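Bench log, July, evening

Started at 8 with the paper. The Femis stock is finally used up apart from the offcuts, so from today everything is on the 80 gram sheet from the shop in Bivville. Printed one page of tags on each and compared them under the lamp. The blacks on the Femis are deeper. The Bivville sheet is duller all over, black and white both, and I prefer it for that. Shine is what ruins a printed tag. A black square that catches the lamp goes gray at one corner and stops being a square.

Scaling was wrong again on the first page. The print dialog had gone back to "fit to page" after the update and every tag came out small by a margin you would not notice until you put a ruler on it. Threw the page away. Set it to actual size, saved it as a preset, closed the dialog, opened it again to see whether the preset had stuck. It had. Printed the second page and measured along both directions. Width good, height good. I wrote the preset name on the inside of the cupboard door next to the old one and crossed the old one out.

Cutting took most of the first hour. Fresh blade, steel rule, cut from the white border and never from the black edge. The old tags were trimmed tight to the black by whoever made the first set (me, last winter) and a tag with no white margin is useless as soon as it sits on anything dark. On the white cubes it does not matter as much, since the cube supplies the margin. I left a margin on the new ones anyway so they can be moved to something else later.

Cubes next. They are kept in the Lullavier tin, which used to hold biscuits and still smells of them. Wiped each one with a dry cloth first, then a damp one, then dry again. There was residue on several top faces where tags had been peeled off, a grayish film that rolls up under the thumb. Soap did most of it. The last of it came off with a plastic scraper. I did not use solvent. I used solvent in the spring and it left the face tacky for two days and picked up every hair in the room.

Glue is the Hattar stick, batch 947. Noting the batch here as the one before it dried lumpy and showed through the paper as a ridge across the pattern. This one goes on evenly. Thin coat on the back of the tag, wait until it stops looking glossy, set down one edge against a card stop, lower the rest, press from the middle outward with a folded cloth. Any bubble shows at once as a lighter spot. I had 6 bad ones in the whole session, all from the early part before I started using the card stop. Peeled them while soft and redid them.

A point to remember: the tags have a right way up. I have been putting them on as they came to hand and then turning the cube to suit. That works for a cube on its own. It does not work if the cubes are meant to match. From now on the top of the printed pattern goes toward the face with the pencil dot. Dot goes on the underside edge, small, soft pencil.

Board after that. It is the white one with the markers in two rows of two. I had it leaning against the radiator for a month, which was stupid, and I expected it to have bowed. Laid the rule across it corner to corner and held a lamp behind. A hair of light under the middle on one diagonal and nothing on the other. Turned it face down under the dictionary and the two atlases while I did the rest of the cutting. When I checked again the gap was smaller. I will accept it. If it comes back I will mount the sheet on something stiffer and start over, but I do not want to reprint that sheet if I can avoid it. The large markers use a great deal of ink and the printer bands when the cartridge is low.

Cleaned the face of the board with the dry brush only. The print is not sealed. Considered matte varnish and decided against it. Every varnish I have tried has some sheen when seen at a low angle, including the ones sold as dead flat.

Then the table itself. Cleared it, brushed it, went over it with the microfiber. A matte black top hides nothing. Lint, eraser crumbs, glue flakes and the white dust from the cut edges of the paper all stand out from across the room. I have stopped using paper towel on it completely as it sheds more than it lifts. Two passes, the second at right angles to the first. Fingerprints need the cloth slightly damp and then they dry to a faint smear that takes another pass.

Set the board down and put cubes to either side of it, left and right. Tags up.

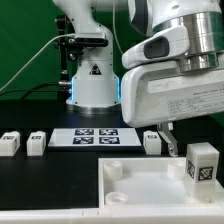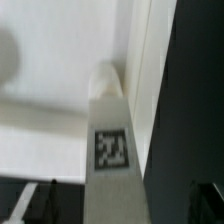 Board and tagged cubes on the black top in the first; the second is a close one, soft, with a single square marker.

Went over the layout for contrast. Black on white on black reads well from standing height: the edge of the board is clear against the table and the markers are clear against the board. The green wall is no trouble. I was worried at one time that it would throw a tint on the white plastic, and perhaps it does a little in the afternoon, but by evening under the lamps I could not see any on the cube faces. I held a sheet of the 80 gram next to one cube to compare. The cube is the whiter of the two.

White on white is the harder case. The tray and the cubes are close enough in tone that a cube next to the tray loses its side, and only the tag tells you it is there. I thought about lining the tray with gray card. Cut a piece, tried it on the other bench with the spare tray, found it slides. It would have to be taped at the corners and then the tape would shine. Left it. I may try felt.

Focus note for myself. A tag seen from too near is worse than a tag seen from too far. The cells run into one another and the thin white parts go first. For anything that will be looked at from close up the pattern should be one with large blocks, and I should pick it from the sheet with that in mind instead of taking the next number on the list. Made a short list of the blockier ones and taped it to the lid of the tin.

Rechecked the cubes at the end. One tag lifting at a corner, pressed back with the point of a toothpick and a dab of glue. One tag slightly rotated on its face, visible if you sight along the edge. It is less than I would have tolerated last year and more than I would like. It stays on for now with a pencil cross beside the dot so I know which it is.

Stock after today: the Bivville paper is good for a long while. The Hattar stick is below half. Blades are fine. Black ink is the weak point and I should order it before doing any more large markers. The Femis offcuts are in the flat drawer, usable for small tags only, and not to be mixed with the new ones in the same set.

To do: felt for the tray, in gray if they have it. Flatness of the board again once it has been off the weights overnight. A proper jig for the tags, with a raised lip on two sides, in place of the card stop, which is already getting soft at the corner where the glue reaches it. Redraw the sheet with light cut lines outside the white margin so that the trimming goes faster. Wash the cloths separately from the towels this time.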